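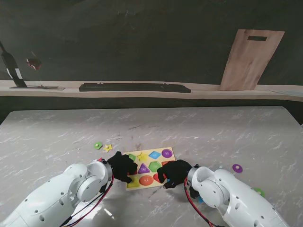 Wálter Tello wrote back this morning to say that I'd got it backwards, the wooden puzzle is the hard part of the open day and folding a shirt would be the easy bit. Well! I'd only told him how charmed I was, and I still am, so I'm putting down my side of it here before I forget.

9th June, and a long drive out to Holberg for the Goel open day, which I'd had pencilled in since January. There were 19 of us in our group and a very patient young woman in a grey jumper showing us through. The two white arms were my favourite by a mile (I went back twice, and missed the scones). I could have watched those black fingers over the star and the heart and all the other colours until closing time. My own kids had a puzzle much like it, and threw most of it behind the couch.

A man beside me wanted to know what it all cost and got a polite smile. Then we were herded on to the Dendora room, which was mostly conveyor belts and rather loud. Must answer Wálter tomorrow, and ask him about shirts.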